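What the robot changed on our floors

I've worked in housekeeping at the Akgate in Jostilville for a bit over nine years. We have 100 rooms and, since June, 2 robots from Imeo. I get asked about them a lot, so I'm writing it down once.

They don't make beds. They pick up clothes left lying about and put them in the basket, and they're slow at it. A person still does the sheets, the bathroom and the final check.

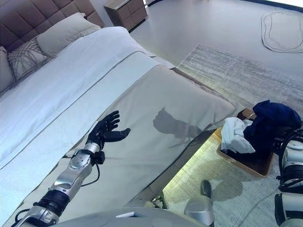 My start time has moved from 7 to 8, which suits me, but I lost an hour's pay until the union sorted it out. It took 3 meetings. The other change is that I work alone more. We used to go in pairs and talk the whole way down the corridor – now my partner is often the machine.

What I do before it starts:

Open the curtains.

Check the bed for phones, glasses and jewellery.

Set the basket on the rug by the foot of the bed.

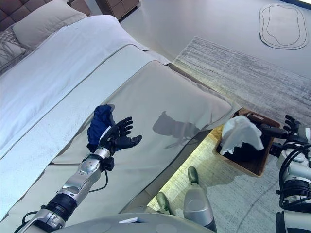 Stay within reach of the stop button until it has finished the first item.

Management counts everything now. Last month's sheet said 1,268 items handled, with no column for the ones I picked up myself. I've asked for one.
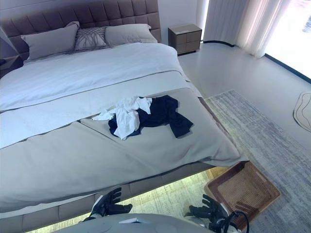
My back is better than it was last winter. I bend less, and I notice it on the stairs at home. Tkachuk, the contractor that supplies our casual staff, has sent fewer people this season, and some of those women I'd known for years. I still have my hours, and the roster is settled until spring.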